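Workshop notebook – commemorative badge run, Lidard bench
Feb 24, 2025 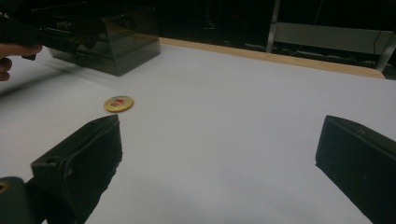
Small badge on the white table, smoky-grey box behind.

Continuing from the last entry. The order is still 600 pieces for the flag anniversary display, and the heritage society now asks if we can go up to 1,000 before June. I answered that I must first see how the enamel behaves. The die can do it, I think. My doubt is with the red.

Design. We have now the third drawing from Bonell. The first had a maple leaf with the wrong number of points (I counted thirteen, the flag has eleven). The second was correct in the leaf but the proportion of the whole flag was too short. It must be twice as long as it is high, and the white square in the middle takes half of the length. On a round badge this leaves not much space above and below, so the year 1965 goes under the flag and the word CANADA over it. I prefer this to the version with text all around the rim, where the letters became too thin to fill.

For whoever writes the backing card: the flag was first raised on February 15, 1965. The Red Ensign was used before it. The draft card says the flag was "adopted in 1965 by vote of the people" and this is wrong, there was no such vote. It was Parliament, at the end of 1964, after a very long debate, and then the Queen's proclamation in January. Please correct before print. Also the card should have French on the other side, same size of letters.

Enamel tests. I made 6 blanks with the red from Uniyal, two layers, dried in the small oven. Temperature taken with the Testo, not with the dial on the oven door, which I do not trust any more.

Blanks 1 and 2: good colour, a little too dark when I hold them beside the cloth flag.
Blank 3: bubble near the stem of the leaf. I think I stirred too fast.
Blanks 4 and 5: thinner first layer. Colour is closer. I would choose this one.
Blank 6: red went over the line into the white. My mistake with the needle, so it says nothing about the paint.

The white is more difficult than I expected. It shrinks a bit at drying and then the metal line stands higher than the surface, you can feel it with the nail. Perhaps a third thin layer only on the white. I will try this before I decide on anything.

Pins. The butterfly clutches arrived but 390 only, the rest is promised with the next delivery. I put them in the drawer under the press with the invoice. Do not use them for the curling club order, please, those have their own bag. The school groups will probably want magnets and not pins. I asked the society and wait for the answer. If it is magnets, the back must be flat and I need to grind off the little number on the die.

Plating. Still open between silver colour and gold colour. Gold looks more festive but with the red and white I find the silver cleaner. I send one of each with blank 4 and 5.

To do:
– third layer of white on two new blanks
– write to Bonell, stem of the leaf slightly wider
– correct text for the card, English and French
– ask the price again for 1,000 cards
– clean the needles (they were left with red inside, this was me)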